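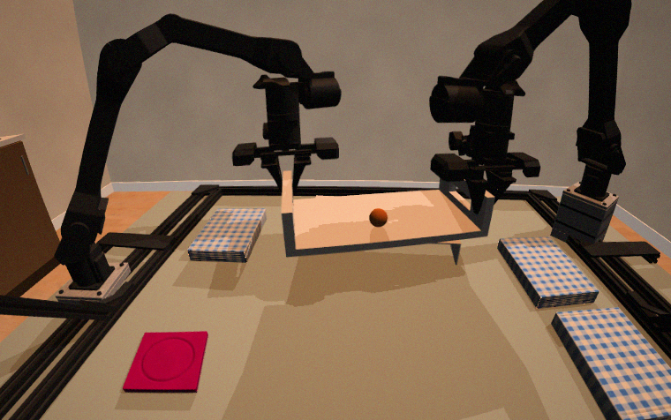
Présentation du corpus

Le corpus Irnitz réunit 1 457 notices de lecture rédigées par les abonnés des bibliothèques du réseau Tredstead et transcrites par le service du catalogue. Les textes portent sur des romans, des récits de voyage et des ouvrages documentaires. Ils sont diffusés à des fins d'étude linguistique et bibliothéconomique.

Contenu

Chaque notice comporte cinq champs : identifiant, titre de l'ouvrage, année d'édition, texte de la notice, langue. Les 484 notices manuscrites ont été saisies deux fois, puis collationnées par Chunhua Ye et Châu Dương. L'orthographe d'origine est conservée. Les passages illisibles sont signalés par trois points entre crochets.

Format et encodage

Les fichiers sont fournis en texte tabulé, encodage UTF-8. Le séparateur décimal n'est employé dans aucun champ. Les retours à la ligne internes aux notices ont été remplacés par une barre verticale.
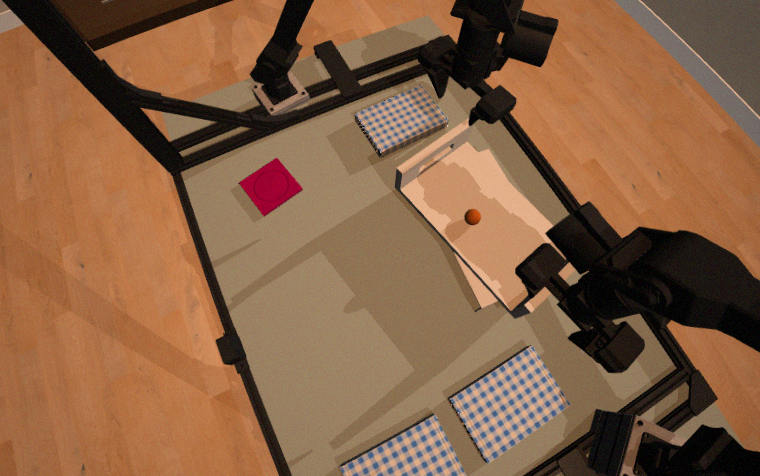

Fig. 2. Bille orange sur un plateau allongé, vue de synthèse.

Limites connues

Les lecteurs de moins de quinze ans sont peu représentés. Le champ « année d'édition » est vide pour 23 notices dont l'exemplaire n'a pas été retrouvé en rayon. Les dates antérieures à la refonte du catalogue peuvent désigner une réimpression.

Données personnelles

Les noms, adresses et numéros de carte ont été supprimés avant versement. Toute personne qui reconnaîtrait l'une de ses notices peut en demander le retrait auprès d'Anqi Feng, responsable du dépôt. Les demandes reçues en août sont traitées à la rentrée.

Conditions d'utilisation

La réutilisation est libre sous réserve de mention de la source. La revente du corpus, en tout ou en partie, est soumise à l'accord écrit du réseau.

Version

Version arrêtée au 14 juillet. Relecture : Eyvindur Ketilsson. Les corrections ultérieures sont consignées dans le fichier CHANGELOG.txt.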